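3.2 Collecting the outdoor drives

I did most of the outdoor driving for the Clostel set myself, with Radwa Abdel Hamid walking behind me holding the laptop and Danylo Skoryk swapping batteries. We steered by hand the whole way (a plain game controller, nothing fancy) and saved the forward camera, the wheel speeds and the stick position together. The learner only ever gets to see the camera and the wheel speeds, and it has to guess what my thumb was doing.

Our first try in July was a bit of a mess. I drove the way I'd walk, straight across every open space and as fast as the thing would go, and we came home with hours of footage where the stick barely moved. Great fun, terrible training data! A model fed on that learns to push forward and hope. So we started over and cut everything into short drives, 229 of them in the end, each with a start point and a goal picked by whoever wasn't holding the controller. Radwa picked mean ones.

Big paved plazas like the one in Figure 4 got a lot of our time. I'd assumed they would be the easy part, and for steering they are, but they're hard in a different way: there's so little close by to aim at, and the ground texture does most of the talking. 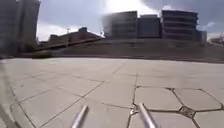 Figure 4. Forward view over an open plaza, where square slabs meet hexagonal ones. The two rods in the foreground belong to the robot's front frame.

We left the rods in. Inna Kobzar wanted them masked out before training, and I went back and forth on it for longer than I'd like to admit. They stay put relative to the camera, so I figured the model could learn to ignore them, and we ran it both ways to settle the argument (Section 5.1). Motion blur stayed in too. We did throw out any drive where the log dropped more than 10 camera frames in a row, and that cost us 7 drives.

Labeling was light. For each drive we wrote down the main ground type, whether it changed partway, and any moment when I grabbed the stick hard to fix a mistake. Those fixes turned out to be the best material we had, so in the later drives I'd steer off course on purpose, wait a beat, then bring the robot back. We save the bad half of each swerve in the log but mask it in the loss, so the learner is only asked to copy the recovery.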